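Grulex Opens Fandine Guest Supply Service to Independent Hotels

Shared stock program covers oral care, soap, paper goods and surface cleaning products for small lodging operators

JOTARI, July - Grulex, a distributor of lodging supplies, today announced the general release of Fandine, a restocking service for independent hotels, inns and extended-stay properties. The service combines a fixed catalog, a single delivery schedule and a shelf labeling method that lets housekeeping and front desk staff draw from the same closet without keeping separate records.

Fandine is intended for properties that do not have a purchasing department. At such sites, guest supplies are commonly bought by several people from several sources, and the front desk often holds its own drawer of items for guests who have forgotten something. Stock in that drawer is rarely entered in the main inventory. When an item runs out, the usual remedy is a trip to a local store at retail price.

Under the new service, forgotten-item stock is ordered, received and dated along with everything else. Wrapped toothbrushes, small bottles of mouthwash, combs, shaving supplies and sewing kits are grouped in one class, with one reorder point for the class and a minimum for each item in it. The desk draws from an open bin. The bin is refilled from the closet at shift change, and the quantity moved is written on the bin card.
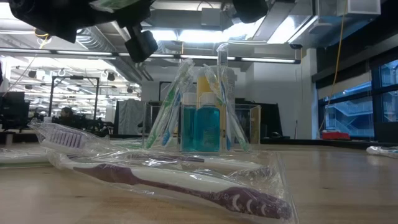 Georgiou, with properties on both sides of the river at Jotari, reported that the bin cards took longer to accept than the deliveries did, and that night staff at first left them blank. The hotel group added that it now checks the cards at the same hour as the cash drawer and has stopped buying mouthwash at retail. It has asked Grulex for a larger card with more room for initials, and a revised card will ship with the general release.

The catalog lists 31 items in nine classes. Grulex kept the list short so that each item could be stocked in depth at its Jotari warehouse. Substitutions are not made without written approval from the property. If an item is out of stock at the warehouse, the line is shipped short, marked on the packing slip and carried forward to the next delivery at the original price.

Delivery is every other week. Orders close at noon on the day before the truck is loaded. A property may skip a delivery at no charge, but may not skip two in a row without a review of its reorder points. Emergency shipments are available by common carrier at the property's expense.

How reorder points are set

Each property supplies its room count, average occupancy and average length of stay when it enrolls. Grulex uses these to set a starting reorder point for each class. The starting figure is deliberately high for paper goods and low for items with a printed expiration date, such as mouthwash and some skin products. After the first eight weeks the figures are replaced with values taken from the property's own bin cards and closet counts.

Dated items are packed with the earliest date facing out. Properties are asked to place new cartons behind old ones and to return the tear-off date strip with the driver. Grulex will credit unopened dated stock if it is returned before the printed date. No credit is given for opened cartons, for items held at the desk, or for stock kept in laundry rooms or other areas with high humidity.

Cleaning products

Surface cleaners and disinfecting wipes are supplied as a separate class and are packed in their own carton. They are not to be stored on the same shelf as oral care items, soap or anything else that goes to a guest room for personal use. Where a closet has only one set of shelves, cleaning products go on the lowest shelf - a rule that applies also to refill pouches and unopened cases.

Product labels take priority over any instruction on the Fandine shelf cards. Staff should follow the contact time printed on the container and close the lid after use. Safety data sheets are sent with the first delivery of each product and again whenever the maker revises them.

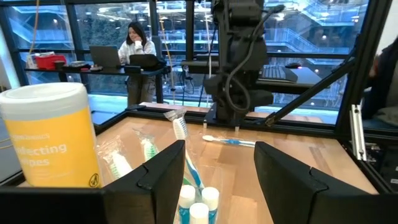 Grulex Trade Bulletin | Issue 31 | Page 2

Enrollment and terms

The service was used in trial form at over 60 properties before general release. Trial properties keep their present pricing through the end of their current term and will be moved to the standard delivery schedule without a new agreement. Reorder points already set from bin cards will carry over.

New properties enroll for a term of one year. There is no enrollment fee. Shelf cards, bin cards and open desk bins are supplied with the first order and remain the property of Grulex. Closets must have a door that locks and a clear floor area wide enough for a hand truck. Grulex will review a floor sketch before the first delivery and may ask for shelves to be moved.

Invoices are issued once a month and list each delivery by class. Properties under common ownership may receive one invoice with a separate page for each address. Claims for damaged or missing goods must be made within two business days of delivery, with the packing slip attached.

Service is available at present within the regular truck routes out of Jotari. Properties outside those routes may request a quote for carrier delivery, subject to a higher minimum order.

About Grulex

Grulex distributes guest room, housekeeping and front desk supplies to independent lodging operators. The company operates its warehouse and order office in Jotari.

Media and enrollment inquiries: Grulex order office, Jotari. Catalog sheets and sample bin cards are available on request.

###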